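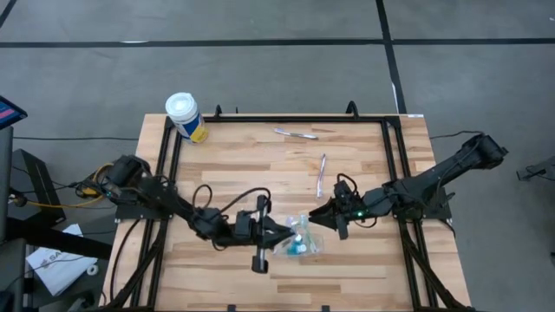 Handling Film-Wrapped Toiletries with Two Arms: Effect of a Grip Check on Learned Sorting

Project report, Kindwood group
Misaki Matsuda, Fahad Sial
Supervisor: Lamai Jaidee
Submitted 29 December 2018

Summary

This report covers a two-arm task in which toothbrushes and small bottles in thin plastic wrapping are picked from a table and placed in a divided organizer. A policy trained from demonstrations was tested with and without a separate grip check before each lift. With the check, 24 of 30 trials were completed. Without it, nine were. Most of the difference came from one type of failure, in which the fingers closed on loose film and missed the item inside it.

1. Background

Loose film causes two problems for a parallel gripper. It reflects the room lighting, so the outline of the item is hard to find in a color image, and it moves separately from the item. A grasp that looks correct from above may hold only a fold of plastic. The item then swings or slides out during transport.

Earlier work in the group (Chaimongkol, internal report, May) used bare items of the same kind and reached a high completion rate with one arm. The same method was tried on wrapped items at the start of this project and dropped after a few sessions. One arm could lift a wrapped toothbrush but could not straighten it, and a brush hanging at an angle would catch on the organizer wall. A second arm was added so that one gripper could hold the wrapping while the other took the item.

2. Setup

The two arms are mounted on opposite sides of a wooden table, on rails that form part of a black metal frame. Each has a two-finger gripper with tapered fingers. The mounting plates can be moved along the rails, and their positions were marked before the first session. Two plates shifted slightly when the left arm was serviced, and the arm was recalibrated afterward. Demonstrations recorded before that service were kept, with the offset corrected in software.

Control and logging run in Prutoten, which the group already used for the single-arm work. Images, joint positions and gripper widths are stored with a shared time stamp. The gripper width is the only contact information available, as the fingers carry no force sensors.

The test items are toothbrushes in several colors and teal bottles with white caps. They differ enough in stiffness to matter: a toothbrush keeps its shape inside the film, while a bottle tends to roll and drag the film with it. Items start either apart on the table or grouped together. In the grouped case the handles point toward one another and the heads spread out, which leaves very little room for a finger between neighboring handles.
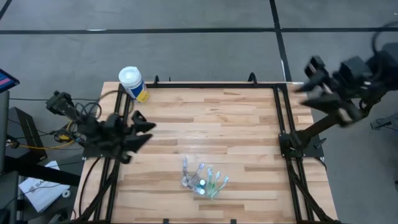 3. Method

3.1 Demonstrations

A total of 200 demonstrations were recorded by two operators. Start positions were changed between recordings by hand, without a fixed grid. Demonstrations in which an item left the table were discarded and repeated. Those with a failed first grasp followed by a successful second one were kept, so that the policy would see recovery motions.

3.2 Policy

The policy takes camera images and joint positions as input and outputs target joint positions for both arms. It was trained for 4000 steps on the lab machine at Flusholm. Longer training lowered the error on held-out demonstrations slightly but gave jerky motion near the table, and the earlier version was used for all trials.

3.3 Grip check

After the fingers close, the arm rises a small distance and pauses. The gripper width is then compared with a stored range for the item type. Film alone gives a width close to zero. A toothbrush handle gives a narrow but clear reading, and a bottle gives a much larger one. If the width falls outside the range, the gripper opens and the policy is restarted from the current pose – up to three times per item, after which the trial counts as failed.

The stored ranges were measured on closed grasps made by hand control. For toothbrushes the range had to be widened once, as a grasp at the neck is thinner than a grasp at the handle.

3.4 Placement

Each compartment of the organizer was assigned before the trials. Bottles go in the middle, green toothbrushes on the right and dark ones on the left. The wrapped items are taller than the compartments, so the film stands well above the rim once an item is in. This affects every later placement in the same compartment, where the incoming item has to pass between the wrappings that are already there.

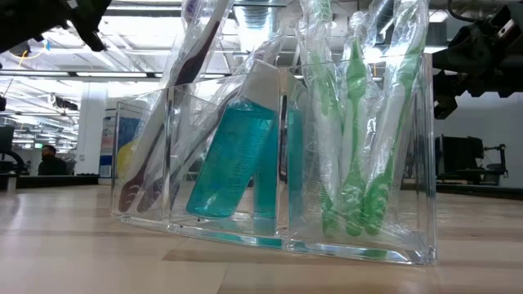

A placement was scored as correct when the item stayed in its assigned compartment after the gripper opened and both arms had moved back. Leaning was allowed. An item resting across a divider was scored as a failure even if it later slid in. The acrylic walls are clear and catch the ceiling lights, and scoring from the recordings was not always possible. In those cases the result noted during the session was used.

4. Results

Both conditions were run for 30 trials with the same start layouts.

With grip check: 24 completed, six failed.
Without grip check: nine completed, 21 failed.

Of the six failures with the check, four happened at placement and two at the three-attempt limit. Both of the latter began with grouped items. Without the check, film-only grasps were the first recorded error in most failed trials. Bottles were affected less than toothbrushes in both conditions.

The check made each trial longer. Time per trial was logged but is not compared here, as the pause length was changed during the first session.

5. Limitations

The width ranges are specific to these items and would have to be measured again for others. The check also cannot tell one toothbrush from two held together, and a double grasp went unnoticed in at least one trial. Waraporn Suwannarat has suggested comparing the image before and after the lift, which has not been tried.

Only one organizer and one table were used. Room lighting was kept the same throughout, and the effect of glare on the film was therefore not tested separately.

6. Further work

The next step is to place items in an open bag instead of a rigid organizer. A first script for holding the bag edge with one gripper exists but has not been evaluated. The demonstrations and trial logs are stored in the group folder under Illés, with a text file listing the discarded recordings.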